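The Floors of Wivden

A Town Hall Learns to Care for Its Tiles

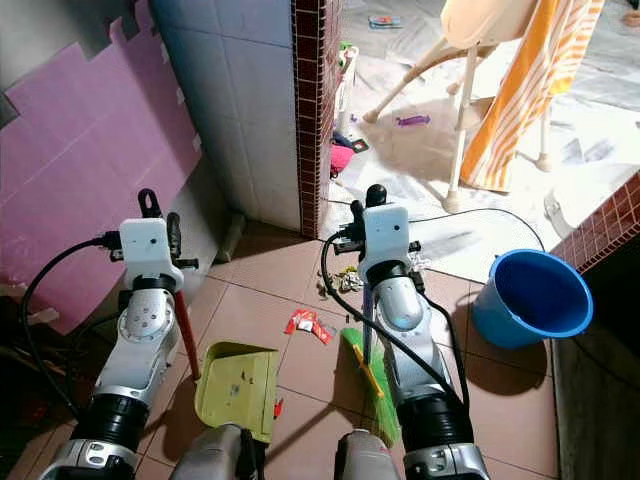

When the town of Wivden reopened its municipal hall in November, most visitors went straight to the council chamber to see the new ceiling. Gordon Lachance, who directed the restoration, had spent the greater part of his budget on the ground beneath them.

The hall holds 800 square meters of tile, laid in six patterns. For decades the tiles were waxed every spring, and each coat sealed in the dirt of the previous winter. By the time the Prolleck workshop was engaged to survey the building, the original colors could be read only under the radiators.

The survey identified 297 tiles that could not be saved. Replacements were fired by Iveta Vondráček, whose kiln had to be adjusted eight times before the gray matched. "The old makers did not aim for an even color," she said. "We had to learn to permit the variation they permitted."

The daily care of a historic floor is a modest subject, and it is seldom given a line in a restoration plan. In Wivden it has a chapter. Grit is the chief cause of wear, and the plan calls for dry sweeping before any water is used. Wax is prohibited. Mats at the Tuesday market entrance are to be lifted and cleaned beneath.

Eustaquio Robles, who wrote the chapter, based it on records kept by the hall's cleaning staff before the waxing began. Their notebooks, stored in the archive at Hesorton, list the soaps purchased and the hours worked in each room.

Not all residents approve. Some miss the shine, and letters to the council have said so. The town has answered that the dull surface is the original one, and has left a single waxed strip in the east corridor for comparison.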